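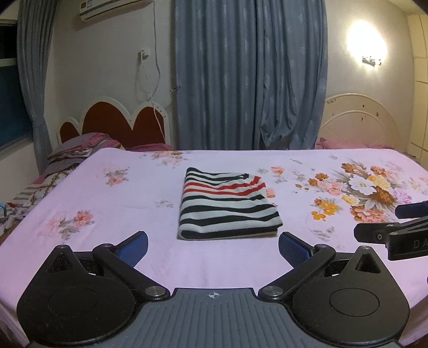 The Salt Road to Cetmont is a historical novel for young readers by Lleucu Llewellyn, who began writing it at the age of 12 and finished it at 15. It was published by Rerkstead, a small press that mostly handles regional history. The story follows two sisters who are sent inland from a fishing port during a coal strike and the shortages that come after it. It is usually shelved with middle-grade fiction, although some libraries keep it with books for teenagers.

Background

Llewellyn started the book as a school assignment on family history. The original piece was four pages long and dealt with a great-grandmother who had been sent to live with strangers as a child. Her teacher suggested that she keep going, and over the next three years she read local newspapers on microfilm and borrowed account books from a relative who had kept a grocery. The town of Cetmont in the novel is made up, but its layout follows that of the town where Llewellyn's grandparents lived, with the river moved from the east side to the west.

An early version ran to 62 chapters, many of them only a page or two. Llewellyn cut this down before sending the manuscript out. It was turned down by several publishers, one of which returned it with notes on the dialogue. Rerkstead accepted it on the condition that the ending be rewritten, and the book appeared in September of the following year.

Plot

Ten-year-old Nesta Magnusson and her older sister, Ada, are put on a train by their mother with one suitcase between them. They are meant to stay with an aunt in Cetmont, but the aunt has moved away, and the girls are taken in by Mrs. Wonadar, a dressmaker who does not like noise. Ada finds work carrying parcels. Nesta, who is too young to work, spends her days in the sewing room and learns to read patterns.

In the second part, letters from home stop coming. Ada wants to walk back to the coast along the old salt road, while Nesta wants to wait. The sisters quarrel, and Ada leaves before dawn without her. The rest of the novel alternates between Ada on the road and Nesta in the house, where Mrs. Wonadar's business is failing. The sisters meet again in the final chapter. Their mother's fate, which was left open in the manuscript, is settled in the published version.

Themes and style

The novel is told in the present tense, in short chapters headed with the name of the sister who is speaking. Nesta's chapters tend to be longer and contain more description of objects.
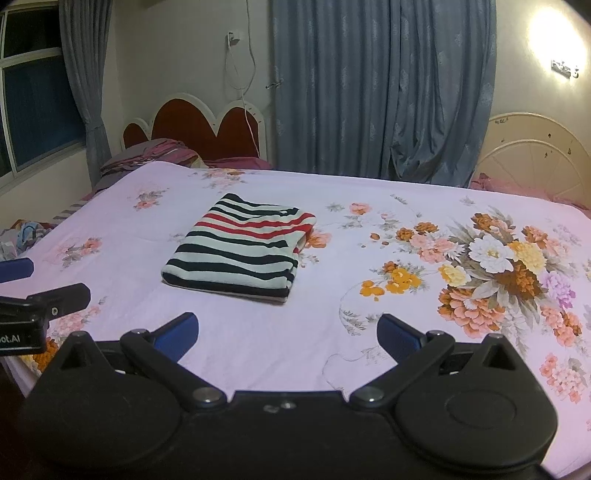 Clothing has a large part in the story, and most of it is secondhand. Mrs. Wonadar takes apart old coats to make new ones, and Nesta can tell where a piece of cloth came from by its stitching. When Ada leaves, she puts her one good striped top at the foot of Nesta's bed, and it stays there for six chapters. The text gives it bands of black, white and red, an arrangement close to that of the folded garment on the flowered sheet shown in this section. Nesta refuses to wear it until the last page, and readers have taken it in different ways, as a promise to come back or as a kind of apology.

Food is the other recurring subject. Nesta keeps a list of everything the household eats, and parts of the list are printed between chapters. Llewellyn has said that the lists came straight from the grocery account books and that only the names of the customers were changed.

Publication and reception

The first printing was 2,000 copies. Most were sold through independent bookstores and at school visits, and a second printing of 3,000 followed the next spring with corrections to the map. A paperback edition added an author's note and a set of discussion questions.

Reviews were generally favorable. Several praised the sewing-room chapters and the character of Mrs. Wonadar, who was often called the strongest figure in the book. The road chapters drew more mixed comments, and one reviewer found Ada's journey hard to follow without turning back to the map. Opinion was also divided on the rewritten ending. Llewellyn later read the original version aloud at a library event attended by about 100 people, but it has not been printed.

Sequel

A second novel, The Magnusson House, takes up the story nine years later, with Ada as the only narrator. It is shorter than the first book and is written in the past tense. Mrs. Wonadar appears only in letters.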